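Plestora Everyday Kitchen Set Review: Pretty Colors, One Great Pot, and a Tray I Didn't Ask For

22 January 2019

I have a long history of buying kitchen stuff because of the color and regretting it by the time the box is in the recycling. So when I say I ordered the Plestora set because it came in mint green and periwinkle, please understand that I knew exactly what I was doing and I did it anyway.

If you haven't come across it, this is one of those "everything for a small kitchen" bundles. You get a pot with a glass lid, a couple of plates, a bowl, two plastic cups and a serving tray, and you pick your color mix when you check out. I went for the one called Sherbet. I paid $157 for the lot, which made me wince a little, and I've been using it since August, so we're well past the honeymoon.

For comparison, my old setup was a dented Sedwood saucepan with a lid from some other pot entirely, plus whatever plates survived my last two moves. The bar was low!

The pot

Let's start with the pot, because the pot is why I'd tell you to look at this set at all. It's a mint-green cooking pot and it is the nicest thing on my stove by a mile. I make soup in it, I make rice in it, I make an embarrassing amount of boxed mac and cheese in it. It's a good size for two people, or for one person who wants lunch tomorrow. I wouldn't try to cook a full pound of spaghetti in it unless you enjoy wiping down the stove.

The clear lid turned out to be a bigger deal than I thought it would be. I'm a chronic lid lifter, and with rice that's a terrible habit, so being able to peek without letting all the steam out has improved my rice more than any recipe has. The knob is easy to grab and lift straight up, and it's the right shape for my hand even in a bulky oven mitt. It does get hot though – use the mitt. I've forgotten more than once and said some words.

Cleaning is easy if you get to it the same day. I left chili in it overnight once and it needed a long soak and a lot of muttering, but the color came back fine. There's a faint scuff on the bottom of mine now from dragging it across the burner, and that's on me.

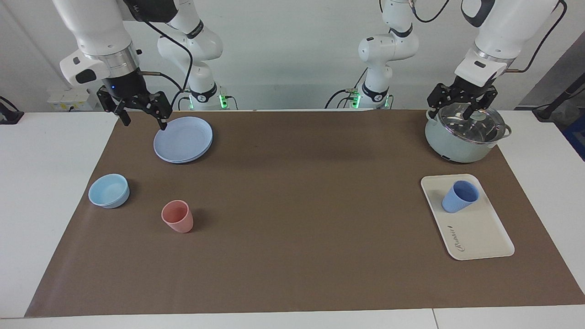

5 min read

The plates and bowl

The plates are periwinkle, a really soft one, and they go with everything I cook, which is mostly beige. They stack close together, so they take up hardly any room in my one good cabinet. My only gripe is that I wanted more of them. Two plates is plenty right up until you have somebody over and want a clean one for dessert, and then you're standing at the sink with a sponge while everyone waits for pie. Plestora does sell extras, but they were out of stock in my color the last couple of times I looked.

The bowl is light blue, round and shallow. I'm of two minds about it. For salad, or pasta, or a big pile of chips, it's lovely. For cereal it's a hazard. I carried it from the counter to the couch one morning and arrived with noticeably less milk than I left with. If you're a soup person, you'll want to keep one of your old deep bowls around. My Koskela one has stayed on the shelf for exactly that job and I don't see it going anywhere.

The cups

Okay, the cups. They don't match each other, and from the comments on the store page I gather that drives some people up the wall. One is a salmon pink that tapers a bit toward the bottom, and the other is periwinkle with ribbed sides. I like that they're different! I always know which one is mine (pink), and the ribbed one is easier to hang on to with wet hands, so that's the one that goes out on the porch.

They're plastic, so let's be realistic. I wouldn't put hot coffee in them, and tomato juice left a shadow in the pink one that took a baking soda scrub to get rid of. They've also been knocked off the counter onto tile plenty of times and they're both still here, and I can't say that about a single glass I've ever owned.

The tray

I nearly gave this away. I don't host, I don't do breakfast in bed, and the tray has dark script lettering running across it at an angle, which is normally my cue to back slowly out of the store. I am just not a words-on-kitchenware person.

And yet I use it every day. It's cream, with rounded corners and a raised rim, and the rim is what won me over. Dinner goes on it, the cup goes on it, the whole thing goes to the living room in one trip, and if something tips over the mess mostly stays on the tray. In between meals it lives on the counter and collects mail. The lettering is down toward one corner, so if you put a napkin in the right place you can forget about it completely.

Cream does show things. Turmeric, coffee rings, all of it. I wipe mine as soon as I'm done and it still looks decent, but if you're a leave-it-till-morning household you may want a darker one.

Shipping and packaging

It took 10 days to get to me, and everything arrived in one piece. There was a lot of paper in the box. Returns are 30 days from delivery and you pay the postage, so unpack it and check that glass lid right away.

What about the Noster set?

I got asked this the last time I mentioned these dishes, so: yes, I've cooked in a friend's Noster set, and it's good. The pot is heavier and holds heat better, and you get a deeper bowl. It also only comes in gray or darker gray, and there's no tray. If you cook seriously every night I'd probably point you there. If you have a tiny kitchen with open shelves and you have to look at your dishes all day long, get the Plestora.

Would I buy it again?

Yes, with a grumble about the price and another about the plates. The pot alone gets a 5 out of 5 from me. The bowl gets docked for the cereal thing – I'm still finding dried milk on that couch cushion.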